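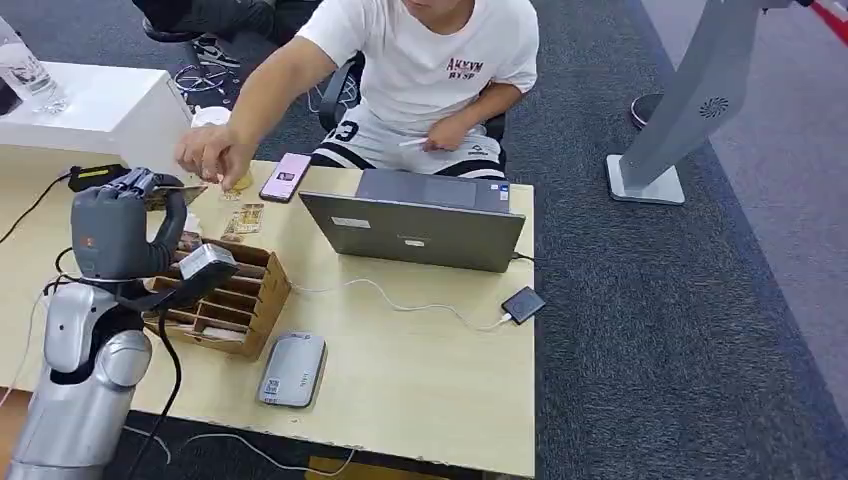 Cards and organizer on the desk

Polell yard switcher: one battery box or two?

switchback_ty
12 December 2023
I'm building the Polell yard switcher from the Pitier instructions and I have a question before I close up the hood. The plans call for one battery box in the cab and the receiver in the long hood. I want to pull 10 short freight cars on a layout with a grade at one end. Should I put a second box in the first car, or is one enough? It's a train motor on one truck and a dummy on the other.

ballast_bin
One box is enough for flat track. A second box won't give you more pull if it's wired in parallel, it just runs longer. What you need on a grade is weight over the driven truck. Move the battery box as far over the motor as it will go.

Roy_Yard_Modeler
I disagree with part of that. I run the same switcher on my Roy branch layout and with alkalines the speed drops off on the hill well before the batteries are dead. Two boxes share the load, so the voltage doesn't sag as much. I got a clear difference with the second one. My train is 12 cars, though, and some of them are heavy.

ballast_bin
What cells were you using? Cheap alkalines sag. Good rechargeables start lower but hold steady.

Roy_Yard_Modeler
Store brand. I'll give you that one.

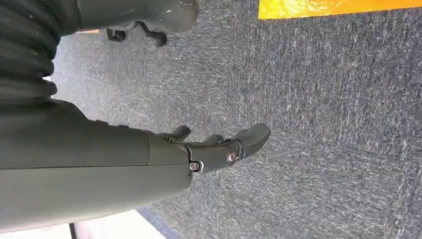
Gray carpet

tanklinegreen
Before you buy anything, check the side rods. On the Pitier plans the rods are pinned at both ends with friction pins, and they drag. I swapped mine for smooth pins and it ran much better. Step 2 in the truck section, if I remember right. Also don't run on carpet. Fuzz gets wound around the axles and you won't see it until you take the truck apart.

switchback_ty
I did use friction pins. The plans show them that way so I didn't think about it. I'll change them tonight. The layout is on a table, so carpet is not a problem.

ballast_bin
The parts list has them wrong. The drawing in the Indonel version of the same engine uses smooth pins.

hoppercar_kay
The Indonel version is also one stud longer, so don't mix the two sets of steps. I did that and had to rebuild the frame. The steps and the cab roof don't line up.
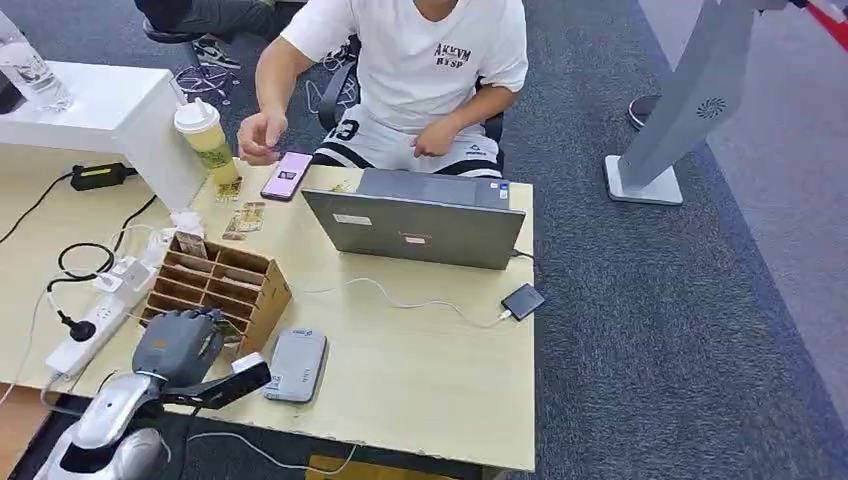

Laptop and phone on the desk

switchback_ty
Update. Smooth pins are in, and the battery box is moved back two studs so it sits over the motor. It takes the hill with all the cars on, with one box and rechargeables. It does slip a little when starting on the grade.

Roy_Yard_Modeler
Put new rubber bands on the wheels. Old ones get hard. I still think you'll want the second box if you add more cars.

ballast_bin
Or a second motor in place of the dummy. I'd do that first.

tanklinegreen
Second motor, yes. Just check that both turn the same way before you put the hood on.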